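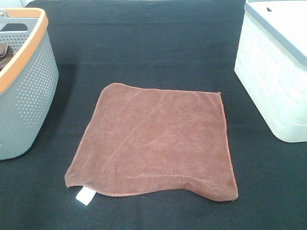 Cloths & Towels — the Pulville gallery

The sorting day is nearly over and everybody is tired, so keep the questions short please.

BROWN MICROFIBER, SQUARE
Cocoa or rust, depends on your screen. Spread out as a single layer on the dark cloth, hem all the way down the left side in a slightly deeper brown. White care tag at the lower left corner. Lighter streaks are just the pile brushed different ways — run your hand over it and they move.

Bottom edge is wavy, yes. Bit of a ripple near the right corner. They all do that after a while, the hem pulls in and the middle doesnt. Laundry basket on the left is gray plastic.

What we do with them

Sorted by color first, then by job. Browns go to floors and shoes, always have. Blues are windows. Anything with a hole goes in the rag bag, no arguments (Hafiz still argues).

Washing: warm, 60 minutes, microfiber only. No softener! It clogs the fibers and then they push water around and pick up nothing. No cotton in the same load either, the lint gets in and stays in. Hang them up or tumble on low.

Folding: in half, in half again, tag on the inside. Stacks of 4 on the Harora shelf, top one facing out so you can read the color from the door. Flatten the corners with your hand before you fold. A curled hem makes a lumpy stack and the whole thing leans over by the end of the week.

Tags: leave them on please. Somebody cut a whole batch in April and now we cant tell which ones go in the warm wash. If a tag scratches, fold the cloth so its inside.

Where things are

Clean — Harora shelf, by the door.
To be washed — the bin under the sink in the Ouellet room.
Spare towels — top cupboard, ask Anjani Oei for the key.
Rag bag — on the hook.

Full list is 300 cloths across both rooms, Hafiz Hutapea has the sheet. If you take some over to Skundano write it down, even if its only one or two. We were short all spring and spent ages hunting for blues that had been over there the whole time.

Corrections to the list go to Hafiz, pictures to me. Square on, cloth opened out flat, tag showing if it has one.

Page updated September 26, 2020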